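Visit report: the Hastska finishing shop, Hevley

Our members' group spent a morning in April at Hastska, which makes padded parts and small fittings on the edge of Hevley. Most of us work in packing or light assembly, and we had asked to see how the two-armed robots there fit in with the people on shift.

The tour started at 9:30 in the main hall, where the cutting is still done on older machines. Hastska ships 2,317 padded parts in a normal week. Until last year all of them were picked up, turned over, checked and set down by hand. The robot work is done in a smaller room past the offices, and we went in a few at a time.

The pace was the first surprise. It is slower than a practiced worker. Our guide put the best shift so far at 453 parts, against 781 for a good pair of hands on the old bench.
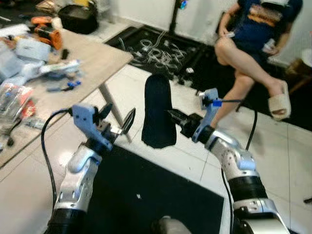 Both arms at work on a navy padded piece, Hastska, Hevley.

The people who used to do the handling are now called cell operators. They prepare the parts, stay near the robot and step in when a grip fails. Two of them talked to us over coffee. One likes the change because her wrists no longer hurt at the end of the day. The other said the hours feel longer, and that watching is tiring in a way that lifting was not. She also misses the talk at the old bench, where six people sat together.

Pay came up, as it always does. Operators moved up one grade after a training course run by Noguchi, the firm that set up the system. The course takes four days and nobody has failed it. Bench workers who did not want to move were offered places in shipping.

We asked what the robot finds hard. Soft items were the first answer, and mixed tables the second. In a trial called Rastside, the arms have to deal with parts among packaging, tools and whatever else has ended up on the work surface.

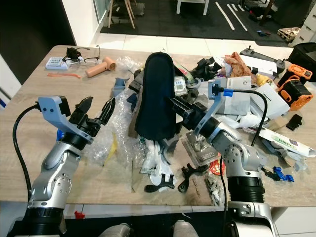

Rastside has logged more than 2,000 attempts. The operators write up the failed ones on a paper sheet, and on Noguchi's advice the sheet now has a box for their own remarks. Several of the changes made this spring came out of that box, including a longer pause before the grippers close.

Two questions were left open. The first was staffing on the night shift, where management would like one operator to cover two cells. The operators we met were against it. The second was who fills in when the trained people are out sick, and for now the answer is overtime.

We finished a little after noon. Parking is at the rear gate, and safety shoes are needed for the main hall. Anyone who wants to join the next visit should sign the list in the break room.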